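Flattening

The procedure at Auer Grallari was to flatten first and list afterward. Printed matter that had travelled in a suitcase took up a curve, and a curved item entered on a packing list would be refused by the receiving end as damaged. Kumiko Nomura had written part of the procedure herself. It assumed a table.

Room 9 of the guest house at Halton had a bed, a window, a bathroom with a fan that ran for as long as the light was on, and a luggage rack that would not bear weight on the left side. The table had been removed for refinishing. Leonor Amaral, at the front desk, said it would be back by the end of August and offered the use of the breakfast room, where there was marmalade.

Kumiko declined the breakfast room and made up the bed as a work surface.

A mattress is a poor substrate. It yields under load and returns the load unevenly, so that pressure applied at the centre of a sheet lifts the corners. The correction is to build up layers that each give a little less than the one below. She pulled the sheet taut and opened the blue-grey blanket over the lower part of it. The red velvet runner, which in the ordinary life of the room lay across the foot of the bed for shoes, she drew up and squared by eye. She got it wrong, squared it again, and left it sloping. On top went a grey towel, folded to a band and then, where it would not lie, simply pushed back on itself.

Velvet has a nap and terry has a loop. Both hold paper by friction, and neither will mark a coated cover under hand pressure. A weight would have been better. The weights were in Toronto.

The papers had belonged to Wendelin Zürcher, who had spent his working life selling bearing housings for Asex and had bought printed matter in every city the firm sent him to. He could not read most of it. His niece, Brigitta Kofler, had inherited it in the suitcase it was kept in and had engaged Auer Grallari to list it, pack it and send it to her in time for a family meeting. She had also asked, in the last line of her letter, that anything personal be set aside and that she not be told about it until she asked.

The firm had no form for this. Tetsuya Kamata, who ran the office, suggested using the form for items withheld on account of mould.

She began at six in the evening with the fan off. The hygrometer read 70 percent, which was high for packing and good for flattening. Damp air relaxes the fibre. One lays the item down, sets both hands on it with the fingers spread, and presses without sliding. Sliding burnishes the ink. One holds until the paper stops arguing, a term that appears in no standard, and then holds for as long again.

The pale blue booklet was the first to give trouble. It had a winged figure on the cover, brown running to orange, and a title in purple characters up at the right. Zürcher had clipped a note to it in German: Falter, which may be a moth or a butterfly and in his hand might have been Falten, folds. She put the note in a sleeve and the booklet on the towel. Her left hand took the lower corner. Her right went in beside it until the fingers nearly met over the wings.

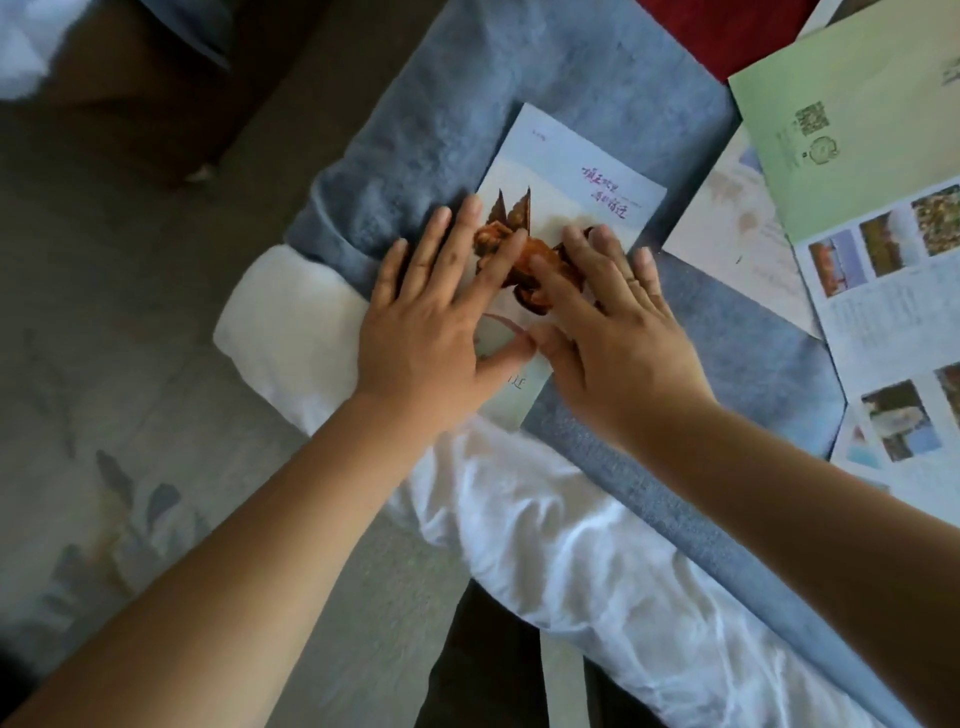

She held it there and reviewed the correspondence in her head. Kofler to the firm, regarding cost. The firm to Kofler, regarding cost. Kofler to the firm, enclosing a list of relatives and the order in which they were to be written to if she could not be reached. It was an organized family. Zürcher's name had been typed on the list and struck out in ink with a ruler.

When she lifted her hands the booklet kept its shape for a moment and then the upper corner rose. She pressed again. On the third attempt she changed the order and pressed the spine before the cover, and it stayed down.

She wrote: Booklet, pale blue, winged figure. Stable. Spine first.

Kamata telephoned while she was writing.

"How is the table?" he said.

"There is no table."

"The booking says desk and chair."

"There is a chair."

He made a note of it. She could hear him doing so. He asked whether she had found anything for the mould form, and she said it was early.

"What would you count as personal?" he said.

"Handwriting addressed to someone."

"A price is handwriting."

"A price is addressed to everyone."

He thought that was workable and asked her to put it in writing before she came back. He also asked what the weather was doing, from habit, as the office kept a record of it against each job. She read him the hygrometer. He said that he had meant outside. She went to the window and reported low cloud and a man hosing out a horse trailer.

The next item was a larger card, light blue, folded in with darker paper that she did not separate. Paint, or print resembling paint, ran down from one edge in teal and blue drips. At the other end was a block of calligraphy in bold blue. She laid it across the join where the grey band met the velvet, the step between the two being slight and the card being stiff enough to bridge it. From where she knelt the characters were upside down. She considered turning it round. The handling note in the procedure says that an item is turned once, at listing, and otherwise left as it was placed, and she had written that sentence.

So she pressed it upside down. The left hand went flat between the drips and the columns, with the thumb out over the red. The right hand took the lower edge.
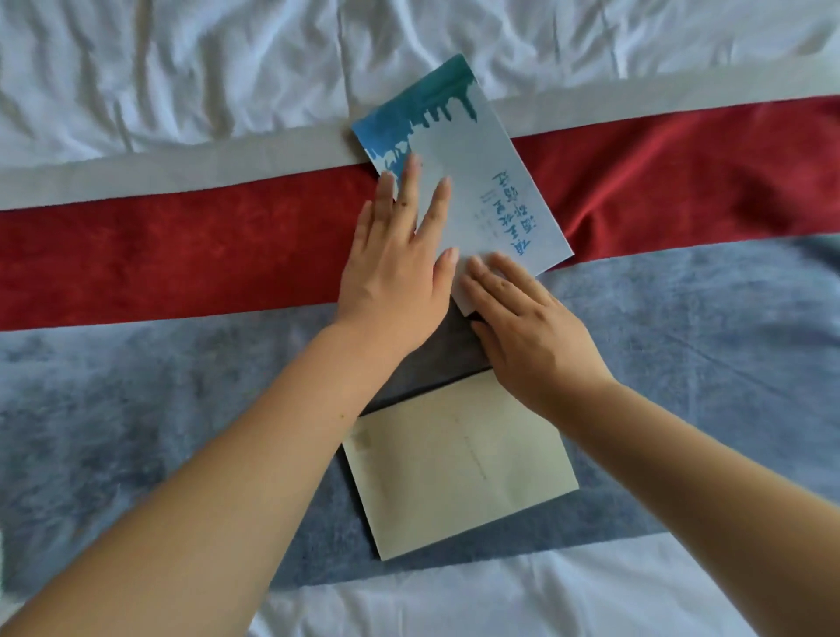 Second position: left palm on the card, right hand at the lower edge.

It was in this position, with both hands committed, that she saw the slip. A corner of thin paper had worked out from the darker sheets under the heel of her right hand. It bore a line of ballpoint, in German, in a hand that was not Zürcher's. The line began with his first name.

There is no step for this. To reach for the slip she would have had to release the card, and the card was at the stage where release sets the curl. She stayed where she was. The trailer outside was hosed and then, from the sound of it, hosed again. She could read as far as the comma after Wendelin and one word more, which was "wenn". If, or when. German leaves it to the rest of the sentence, and the rest of the sentence was under her hand.

She finished the hold. She then held for as long again, as required.

When the card was flat she moved it to the blanket, drew out the slip by its corner without turning it over, and put it in a sleeve backed with grey board so that nothing showed from either side. She wrote on the sleeve the name of the item it had come from. On the mould form, under Nature of Growth, she wrote: One slip, paper, handwritten. Under Extent she wrote: Not examined. Under Recommended Action the form gave the choices Freeze, Air and Discard. She left it blank and initialled the blank.

Leonor Amaral knocked at eight with a tray and looked past her at the bed.

"You'll want another room to sleep in," she said.

"I will want that one left as it is until morning."

"Two rooms, then."

"Two rooms. The firm will pay for both."

"It's only that the runner's for shoes."

"It is performing well," said Kumiko.

She slept across the hall. In the morning the fan had been switched on by someone and the hygrometer had dropped, and everything on the blanket had stayed down except the corner of the pale blue booklet, which had come up by the thickness of a fingernail. She pressed it, spine first, and packed it last, on top, where it could be got at.

The covering letter went with the suitcase. It was dated Tuesday, August 25, 2026, and ran to a page. It gave the condition of the contents, the method used and the colour of the sleeves. In the final paragraph it stated that one sleeve was backed on both sides and should be opened by the addressee or not opened, and that the firm had no view.

Brigitta Kofler's reply was addressed to the office. She confirmed receipt, queried the second room, and asked whether the sleeve would keep.

Kamata passed it across the desk. Kumiko read it, turned it over to see that the back was blank, and wrote underneath in pencil for the typist: Yes, if stored flat.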